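How to sort and prepare second-hand clothes for a swap day

Contents
Before you start
Collecting the clothes
The first sort
Checking for faults
Washing and airing
Sizing
Setting out the room
What to do with the leftovers

This guide covers the work that comes before a clothes swap: getting the donations in, checking them, and having them ready to hang. It is written for swaps held in a hall or a large classroom. If you are doing one at home with a few friends you can skip most of it and go straight to the section on faults.

The method is the one we use for the Lestitz swap, which runs every June. Marlene Stöcker wrote the first version and I have changed parts of it. Last updated October 2025.

Before you start

You will need:

Strong bags or crates for sorting
A clothes rail, or two if you can borrow them
Hangers, including some with clips for skirts and trousers
Sticky labels and a marker that doesn't bleed
A tape measure
A small pair of scissors
A seam ripper
A fabric shaver or a plain razor
White vinegar
A lamp you can move

The lamp matters more than people expect. Most halls have yellowish overhead lights and you will miss stains on dark cloth without something brighter close to it.

Collecting the clothes

Open the collection two weeks ahead and close it 2 days before the swap. If you take donations on the morning itself you will end up checking them at the door with a queue behind you.

Tell people what you want in plain terms. Ours says: clean, dry, wearable now, no underwear, no single shoes. We also set a limit of 12 items per person. Before the limit, one family brought the contents of a loft and it took up a third of the rails.

Give each person a slip with the number of items they brought. They hand it back on the day and take the same number home. Some swaps use tokens instead. Slips are cheaper, but keep a stub, as people lose them.

Don't leave closed bags standing in a damp room. If the bags can't be opened within a day or so, at least untie the tops.

The first sort

Tip everything out on a clean sheet or a big table and make five piles:

Tops
Trousers and jeans
Skirts and dresses
Coats and knitwear
Children's things

Work fast at this stage and don't examine anything. The aim is to break the heap down into piles that one person can deal with. Anything that is obviously finished — torn through, stiff with paint, badly faded — goes into a bag for rags as you come to it.

Turn out pockets during the first sort, while you still know whose bag the item came from. We have handed back house keys, a hearing aid battery case and a train ticket that was still valid. Put anything you find in an envelope with the person's name.

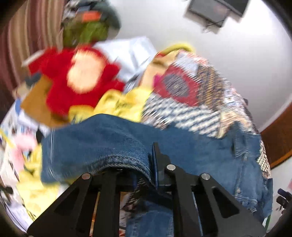 With jeans, look first at the inner thigh, where the cloth wears thin well before it tears. Hold the leg up with the lamp behind it. If light comes through evenly you can keep them. If there is a bright patch with loose white threads, they have a few months left at most and should go on the mending rail with a note.

Then check the zip by running it up and down three times. A stiff zip can be freed with a pencil rubbed along the teeth. A zip that opens again under a slight pull needs replacing, and few people will take that on.

Checking for faults

Do this one pile at a time. Two people per pile is comfortable: one looks and one writes labels.

Tops: underarms, collar and front. Yellow marks under the arms rarely come out once they have set. Small food marks often do.

Knitwear: hold it against the light and look for holes the size of a pinhead. If you find several close together, suspect moths. Seal the item in a bag straight away and keep it apart from all other wool. Freezing it for two weeks will deal with most cases. Wash it afterwards.

Coats: lining, pockets and the hanging loop. A split lining is easy to sew and worth doing. Check that belts are with the coat they belong to and tie them on.

Dresses: hem and side seams. Long dresses are often trodden on at the back.

Children's things: knees, poppers and any cord at the neck. Take the cords out of hoods on small sizes.

Label faults honestly and briefly. "Button missing, left cuff" is enough. People are quite willing to take something with a known fault, and far less pleased to find it at home.

Washing and airing

Most donations should arrive clean. Some will smell of cupboards all the same. Hang these outdoors on a dry day, out of direct sun, for an afternoon. If that isn't possible, put half a cup of white vinegar in the softener drawer and wash at the temperature on the care label. The vinegar smell goes as the clothes dry.

Wash new-looking dark denim on its own. Turn it inside out and use a cool wash. Don't tumble dry anything you can't put a size to, as you may change it.

Bobbly jumpers look far better after five minutes with a fabric shaver. Lay the jumper flat on a table, pull the cloth gently taut and use very little pressure. A razor works too but needs a steadier hand.

Sizing

Ignore the printed size if you have time to measure. Sizes differ between shops, and older clothes come up smaller. For trousers, do up the button, lay them flat, measure straight across the waistband and double it. Write that on the label in centimetres along with the inside leg. For tops, measure from armpit to armpit and double that.

Forough Moradi, who does our rails, also writes "stretchy" where it applies. It saves a lot of trips to the mirror.

Setting out the room

Hang by type first and then by size, smallest on the left. Allow at least an arm's width between rails so that two people can pass. Put the mirror at the far end, away from the door, or the entrance will block up.

Fold jeans over the bar at the knee with the label showing. Keep children's clothes in crates on low tables, one crate per age. Shoes go underneath, tied in pairs.

For 200 garments you need three rails of the usual length. More than that on a rail and people stop looking through it.

What to do with the leftovers

Decide this before the day. Ring the charity shop and ask what they can take, as many refuse winter coats in summer. Ours go to the shop in two loads, and the rag bag goes to the textile bank.

Anything on the mending rail that wasn't taken is kept for the next repair evening. Ainhoa Herrero has the key to the cupboard and the list of what is in it.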